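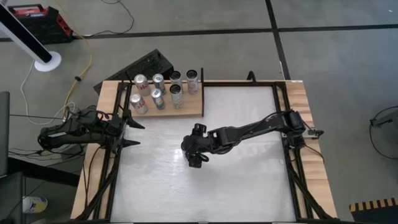 From: Nima Salehi
To: Vesdale allotments list
Subject: Re: Water shutoff and the hose rota

Negin Hosseinzadeh wrote:
> Does anyone know if the standpipe by the lower gate will be back on
> before May? I have garlic in and I don't want to carry cans from the
> road again. Also, who do I pay for the new hose? Simin said it was 170
> for the whole site but I never saw a bill.

Negin,

The lower standpipe stays off until the joint is replaced. Tustow quoted for the job in December 2023 and the price still stands, but they want the path cleared 5 feet either side before they dig. Plots 2 and 3 will need to move their compost bins. I have left a note on both gates.

The hose is paid for. It came out of the plot fees, so you don't owe anything. Simin has the receipt if you want to see it.

Until the pipe is fixed, please use the tank behind the shed. It holds 700 gallons and was full when I checked it. Shut the tap all the way, as it drips if you stop at the first click.

Farzad asked about seed potatoes. The order form is in the shed, on the clipboard. Please write your plot number next to your name this time.

Nima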